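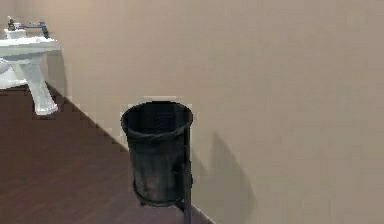
Hard water and the small bathroom

Limescale is calcium carbonate that has come out of solution. Rain picks up carbon dioxide, passes through chalk or limestone, and arrives at the tap carrying dissolved calcium bicarbonate. When the water is heated, or when a film of it is left to evaporate on a surface, the carbon dioxide escapes and the calcium stays behind as a solid. Everything in the trade that goes by the name of scale treatment is an attempt to alter one of those steps.

Flats suffer from it in a particular way. A house usually has a loft or a utility room where a softener can stand. A flat has the space under the kitchen sink, a boiler cupboard already full of boiler, and a bathroom in which the pipes were boxed in before the present owner was born. Graham Lockwood has fitted water treatment in flats for 21 years and says the first visit is mostly spent looking for the stopcock.

"People ask me which unit to buy," he says. "I ask them where the rising main comes in and whether I can get a spanner round it."

There are three families of equipment. The ion exchange softener passes water through a bed of resin beads loaded with sodium. The resin takes up calcium and magnesium and gives up sodium in return. When the bed is exhausted it is flushed with brine and the process starts again. The result is soft water in the proper sense, with the hardness removed. It needs salt, a drain, an overflow and, on the compact Altum cylinder that Lockwood fits most often, 40 cm of clear height above the lid for refilling. That last figure defeats a good many cupboards.

The second family doses the water with polyphosphate, usually from a cartridge on the cold feed to the boiler. Hardness is unchanged. The phosphate interferes with crystal growth, so that less scale sticks to the heat exchanger. The Kirnon cartridge is typical – a clear bowl, a head with two isolating valves, and a refill every six months. It does its job on the hot side but makes little difference to a basin where cold water dries on the glaze.

The third family is the physical conditioner, a coil or magnet clamped to the outside of the pipe. Results vary with flow rate, pipe material and water chemistry, and published trials do not agree with each other. The Stilura clamp costs little and can be removed without tools. Lockwood will fit one if asked, and writes on the invoice that the customer requested it.

Pressure matters too. A resin bed resists flow, and a top-floor flat fed from a long riser may have little to spare. Measure the static pressure at the kitchen tap, then the flow with the tap fully open, and do both in the evening when the neighbours are drawing water. A softener with full-bore hoses loses less than one supplied with narrow ones, and the hoses can be changed. 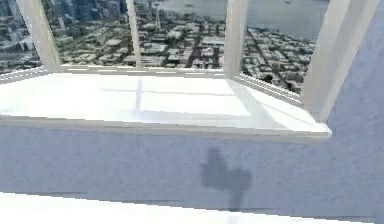 Can one softener serve a whole flat? It can, provided it is fitted on the main after the branch to a drinking tap and the pipework is large enough to carry the peak flow.

The drinking branch is normally left hard. Softened water carries additional sodium, and should not be used to make up infant formula or given to anyone on a low-sodium diet.

Leaseholders have a further stage to go through. Many leases treat the rising main as a common part up to the stopcock, and some require consent for any alteration to the plumbing beyond it. Lockwood sends a one-page drawing to the managing agent before ordering anything. A request sent in June for one mansion block was answered 3 months later.

Existing scale is a separate matter. Citric acid at moderate strength will clear a tap aerator in an hour. Leave it off marble and limestone, which are the same mineral as the deposit, and off any plated finish that has begun to lift. Chrome in good condition will tolerate it if rinsed promptly. For shower heads, Lockwood uses a Cropper descaling bag tied over the rose, though a freezer bag and an elastic band will serve.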